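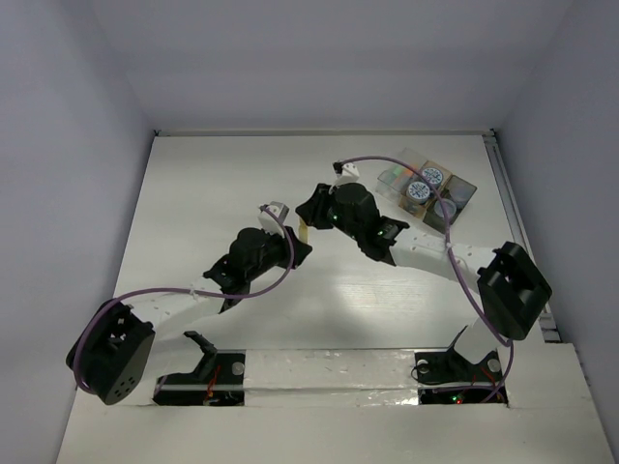

Hi all,

Good news on the Marnley ground – we've got the north end for Saturday training right through to July! That means the under-twelves can finally stop sharing a goal with the seniors (my shins are thrilled). Ditte, about your passing question, I've been telling my lot to think of those two robot arms with the little yellow piece held between them, one gripper just a bit higher than the other. Both players reach in, so go to the ball, don't stand there and wait for it! We'll run it in pairs for the first 8 minutes and then go straight into small-sided games.

Gralleston want to move our away match to a 2 o'clock kickoff. Fine by me, but shout if your kids can't make it.

Cheers,
Sille Riis

On 3/24/23, Ditte Kvaran wrote:
> Do we have a field yet? Also my midfielders keep
> watching the ball roll past them. Any drills that
> favour shy kids? I've got seven of them and the
> colour bibs are still in Ko's car.

0 shares | 2 replies

Marnley Juniors Soccer List – Contact – Back to top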